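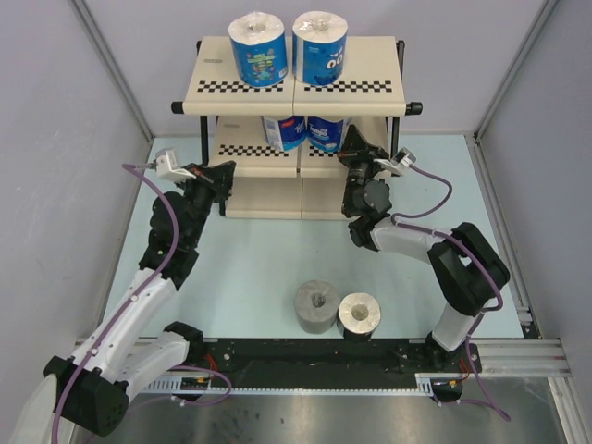
首页 > 收纳 > 台面架

Podon 双层台面架(米白面板/黑色金属架)

货号:PD-2T 米白
库存:有货,每周三统一发一批
卖家自述:Tadance 小店

先说说我为什么会卖这个架子。我这家店以前主要卖布艺,桌布、杯垫、靠枕套那一类,收纳是后来一点点加进来的。去年搬了一次家,新家的卫生间小得要命,洗手台下面是封死的,墙上又是老瓷砖,房东不让打孔。纸品没地方放,我就一直堆在走廊的纸箱里,家里来个客人,在里面喊一声“没纸了”,我就得去走廊翻箱子,翻得灰头土脸的。后来实在受不了,买了一堆架子回来试,高的矮的、带轮的、夹在马桶水箱上的,试到最后留在家里的就是Podon这款双层的。用了小半年,一点毛病没挑出来(好吧,有几个小毛病,后面会说),我就去谈了进货。

所以这一页会写得比较啰嗦,想直接看尺寸的朋友请往下拉到“参数”那一段,我不会难过的。

它是个什么东西

就是一个放在台面上的矮架子,上下两层,黑色金属架子撑着,米白色的面板搁在上头。上层是两块面板左右并排拼起来的,中间有一道缝。很多人来问是不是发错货了、是不是裂了,没有没有,它本来就是两块!我一开始也觉得一整块会更好看,用久了倒觉得分开挺方便,擦的时候拿一块下来冲一冲,另一块上面的东西不用动。

上层的左右两侧各会露出一小截黑色的杆头,这是穿过架子的横杆,装好了就是这个样子,别拿锤子往里敲。真有客人敲过,敲完拍照来问我为什么歪了,我看着照片愣了半天。

颜色我叫它“米白”,厂家的单子上写的是“奶油色”。介于两者之间吧,偏暖,跟纯白的洁具放在一起能看出差别。如果你家是那种冷冰冰的全白卫生间,介意色差的话先想一想。我家墙是浅灰的,搭起来很舒服。

前沿的黑白格子条

有朋友看图来问层板前沿的黑白格条是不是要另外买。格条可以选装,下单时备注“要格条”就行,不备注就发素面的。我自己很喜欢格子,有点像小时候外婆家灶台边上那圈瓷砖,上下两层都装上很精神。我妈来看了一眼说像赛车场。审美这个事情见仁见智。

想好了再贴,胶粘得挺牢,撕下来再贴第二次边角容易翘。

我都拿它放什么

主要就是卷纸。我习惯把带独立包装的卷纸放在架子上,上层放最近要用的,下层塞备用的。下层的净高是153毫米,普通卷纸立着放进去,手还能伸进去把它拽出来,这一点我特别看重。之前试过一款别家的架子,下层刚好比卷纸高一点点,放进去容易,拿出来要用指甲抠包装纸,抠破了好几回,气得我把它退了。

买纸的时候我也学乖了,现在尽量买一卷一个小包装的那种。卫生间潮,拆开的卷纸放久了摸着软塌塌的,有包装就没这个问题。而且各种花花绿绿的包装摆在米白色的板子上,其实还蛮好看的,不用特意再买什么收纳盒把它们遮起来。我家现在蓝色包装的居多,纯粹是因为楼下超市那个牌子老打折。

除了卷纸,我还试过这些:

洗衣凝珠的罐子。放上层可以,下层看罐子高矮,矮胖的行,高瘦的不行。

护肤品。可以,但是小瓶子多的话建议垫个托盘,要不然正好站在两块面板的接缝上,会晃。

猫罐头。我的同事Sabina Lukáč买了一个放在猫碗旁边,上层罐头,下层冻干,说她家那只现在学会趴在下层前面等开饭了。

调料。放厨房也没问题,不过离灶台远一点,油烟沾在格子条上很难擦,白格子会变黄。

书。我不太推荐,大开本的书下层放不进去,放上层又没有挡板,倒下来砸脚。放几本小开本的漫画还可以。

厨房纸。厨房纸比卷纸高很多,下层要横着躺,立着只能放上层。有客人一次买了两个并排摆在料理台上,一个管纸,一个管保鲜袋,发给我的照片整齐得让我惭愧。

参数

层数:两层
面板颜色:米白
架子颜色:黑
下层净高:153毫米
单层建议承重:10公斤以内
净重:3,099克(不含格条和包装)
适合台面:宽度900毫米以上放着最从容,再窄也能放,两边的杆头要留出余地
安装:自己装,不用电动工具
格条:可选

承重我多讲两句。厂家给的数字比这个高,10公斤是我自己写的,因为我不想有人把整袋大米搁上去。卷纸很轻,放满也远远到不了。要是放瓶装水或者大瓶的洗衣液,请放下层,重心低一点,桌子被撞一下也不容易倒。

净重是我用店里打包的秤称的,不同批次会差一点点,请不要拿克数来跟我较真,我真的遇到过。

怎么装

拆开箱子先把面板拿出来放到一边,底下垫块布,米白色的板子在地砖上一拖就是一道印。然后把黑色架子立起来,横杆从一侧穿到另一侧,两头露出来的长度差不多就可以了。先别急着拧紧,每个地方都留一点松动,等整个架子在平的桌面上站稳了,再一处一处拧。我第一次装的时候就是边装边拧死,最后有一只脚是悬着的,只好全部松开重来,一个晚上就这么没了。

架子站稳以后放面板。最下面贴着台面的底板先放,再放下层,再放上层。上层那两块没有左右之分,随便放,往中间推,让它们靠紧。要贴格条的话放到最后贴,贴之前把前沿擦干净,从一头慢慢往另一头压。

我装一个大概一杯茶的工夫,Sabina装了两杯茶的工夫,她说她中间去喂了猫。

包装里有一张说明书,是厂家画的图,步骤三那张图上下画反了,我跟他们讲过,他们说下一版改。在改之前,请以我这里写的为准。

平时怎么打理

面板用拧干的湿布擦就行,不要用钢丝球,不要用带颗粒的去污膏。我试过一次小苏打糊,擦完那一块变得比别处哑,到现在斜着看还看得出来。黑色架子容易显灰,尤其是横杆上面,我一般拿旧袜子套在手上一撸到底,很解压。

卫生间如果没有窗,洗完澡记得开一会儿排风。架子的脚下我自己加了四片毛毡垫,后来发现毛毡吸水,又换成了透明的硅胶垫,就是贴柜门那种小圆点,五金店都有。店里不卖,自己去买最划算。

说说它的缺点

没有侧板。圆的东西横着放会滚,卷纸请立着放。我家有一回横着放了一排,半夜听见咚的一声,起来看是最边上那卷滚到地上去了。

没有背板。靠墙放没事,放在岛台中间的话,后面也是通的,东西推过头会从后面掉下去。反过来说,两边的人都能伸手拿,看你怎么用了。

上层那道接缝。前面讲过,小瓶子会晃。另外细碎的东西(棉签头、猫砂)会掉进缝里,再落到下层,打扫的时候要拿起来抖一抖。

米白色会显脏。染发的朋友注意,染发膏滴上去我也救不了。

不能叠放。有人问能不能买两个摞成四层,我试了,能摞,但是用手指推一下会晃,我不建议,出了事我也不赔。

跟另外两款怎么选

店里还有两款台面架,经常有人问区别,我在这里一起讲了,省得大家来回翻。

Birko 单层架。矮,便宜,只有一层板,适合垫在水壶或者路由器下面,底下塞点零碎。只想把东西抬高一点的话买它就够了。放卷纸的话就摆一排,多了摆不下。

Marino 三层窄架。高,窄,占台面小,适合塞在水槽和墙之间的缝里。层与层之间比较矮,立着的卷纸放不进去,我自己拿它放毛巾和香皂。它比较怕碰,家里有小朋友的请三思。

Podon 双层就是这一页的这款,横向比较宽敞,两层都能立着放卷纸或者罐子,是我卖得最多的一款,回头客也最多。有位客人卫生间一个、玄关一个、办公室茶水间一个,我都想请他来写这个页面了。

发货和退换

每周三发一批,周三上午十点前下的单当天走,之后的排到下个周三。不是我懒(有一点点),是快递师傅只有那天会上楼来收大件,别的日子要我自己往下搬,我的腰不太答应。

箱子挺扁的,一个人抱得动。收到以后请先看四个角,有压坏的先拍照再拆。面板有磕碰我补面板,架子弯了我补架子,缺螺丝就补螺丝,信封寄给你,不用把整套退回来。

没装过的可以退,装过的只要面板没划伤也可以退,但是格条贴上去就算使用过了,格条那部分的钱退不了。退货运费谁出:质量问题我出,不喜欢了你出。

一月份过年前后工厂会停一阵子,那段时间我只卖手里的现货,卖完就得等。去年就是算少了,有个客人等到后来在对话框里天天给我发纸巾的表情包,我记到现在。

常被问到的

能挂墙吗?
不能,这款没有挂墙的孔位,请老老实实放在台面上。

能放地上吗?
能,就是矮,拿下层的东西得蹲下来。我家阳台地上放过一阵子,上面摆花盆,浇水的时候别浇到架子上,记得垫接水盘。

面板能单买吗?
能,找我私聊,上层的面板可以单块买,不用两块一起。颜色目前只有米白。厂家说过想做灰蓝色,说了很久了,我也在等。

架子有没有白色的?
没有,只有黑的。自己喷漆的话请先打磨,有个客人直接喷,后来掉得一片一片的。

收到有味道吗?
刚拆开有一点纸箱味,晾一晚上就散了。我鼻子比较灵,第二天早上去闻已经闻不出来。

桌子有点斜,会不会滑?
斜得不多就加硅胶垫。斜得多的话,先修桌子吧……

可以放微波炉吗?
不可以。请看上面的承重。我知道有人会试,请不要试。

下层能不能抽出来当托盘?
不是抽屉,没有滑轨。面板能拿起来,但是要先把上面的东西挪开,当托盘端着走也没有边,端杯子会滑。

买家留言摘几条

“比想的宽一点,洗手台放不下,放马桶后面那块台子上刚好。纸终于不用堆地上了。”

“格条贴歪了,是我自己的问题,店主又给我寄了一条,人很好。”

“面板中间那条缝我是真的介意,强迫症,后来在缝上压了一盆绿萝,好了。”

“装的时候少看了一步,底板忘了放,又拆开一遍。说明书的图确实是反的。”

“我婆婆以为是放鞋的,现在上面真的放着她的拖鞋。”

补充一句,最后那位客人后来又买了一个,说这回一定用来放纸。

下单备注怎么写

要格条:写“要格条”。
不要格条:什么都不用写。
送人:写“送人”,我会把价格单抽掉,外面再套一层牛皮纸。贺卡我可以代写,字不好看,提前讲好。
楼里没电梯:写一下几楼,我跟师傅打声招呼。

还有什么想问的就在页面底下留言,我一般晚上收拾完才回,白天在打包,手机经常埋在气泡膜下面找不着。

相关商品
Birko 单层台面架
Marino 三层窄架
Tadance 棉麻杯垫(素色)
黑白格条补充装

加入收藏 | 联系店主 | 返回收纳分类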